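Full House at Delent Lab's Winter Open Day

30 Dec 2025

The robotics lab at Delent opened its doors for the afternoon and 259 people came through, which is more than double the 123 who turned up for the July session. The line for the kitchen demo went down the hall and most of the way to the bike racks!

That demo was the clear favorite. Kazimiera Pawlak's team has spent the past year building a simulated kitchen where a robot arm can practice small everyday jobs, such as picking up food from a cutting board, before anyone tries them on real hardware. Visitors watched the runs on the big wall screen and then got to choose what the arm should go for next.
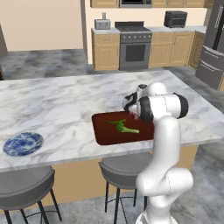

Pawlak has built 230 kitchen layouts so far – galley kitchens, big family kitchens, one modeled on her grandmother's – and she wants to reach 300 by summer. The software is called Narura, and it moves things around between runs so the arm can't just memorize where everything is. A missed grab got a groan from the whole room. A good one got applause, and the kids in the front row wanted it again right away.

Jarosław Jasińska ran the question table next door and barely sat down all afternoon. "People ask when it'll cook dinner," he said. "I tell them we're still very happy when it picks up a piece of food and doesn't drop it."

There was also a short talk on how the arm learns from its failed tries, with cocoa and poppy seed cake afterward – all gone by four. The lab plans to hold the next open day in July, and sign-up sheets are at the front desk.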